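Undby centre to record 3,000 demonstrations of computer dismantling

The Undby reuse centre has begun the second stage of a programme to gather examples from which a robot is to learn how to take apart discarded desktop computers. The work is carried out jointly with Kinsella, which operates the centre, and Himell, which is responsible for the learning system. It is expected to continue until December.

Under the arrangement, trained operators guide a robot arm by hand controls through single steps of the dismantling process. Each attempt is stored together with the readings from the arm's joints and the view from a small camera at its wrist. The partners intend to collect 3,000 such recordings, of which some 2,000 will concern desktop machines. The remainder will be devoted to monitors and small printers.

The first stage, completed in the spring, dealt only with the opening of side panels and produced 245 recordings. A review of that material found that too many came from the same few models of case, and that the system performed poorly when shown a layout it had not met before. The present stage therefore sets a limit of 50 recordings for any one model. Operators have also been instructed to keep attempts that fail, provided that the cause is entered in the log before the next attempt begins.

Attention has now turned to the inside of the case, beginning with the power supply. Operators are asked to approach its fastenings from more than one direction and to vary the position of the computer on the bench between attempts. All machines are disconnected from the mains and checked by centre staff before they are handed over for recording.
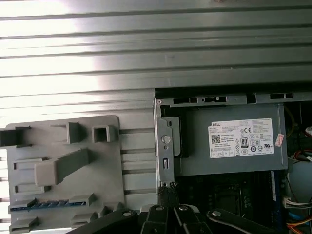

Bình Đoàn told the partners' open meeting that variety between machines mattered more than the final total, and asked that older cases should not be set aside merely because they took longer to record. The meeting agreed that a share of each morning session would be kept for such models.

The recordings will be stored at Undby and checked by a second operator before they are passed to Himell. A separate trial of the same method, using machines supplied by Rukar, is to be considered once the desktop recordings have been reviewed. Enquiries about the supply of unwanted computers should be addressed to the centre's office.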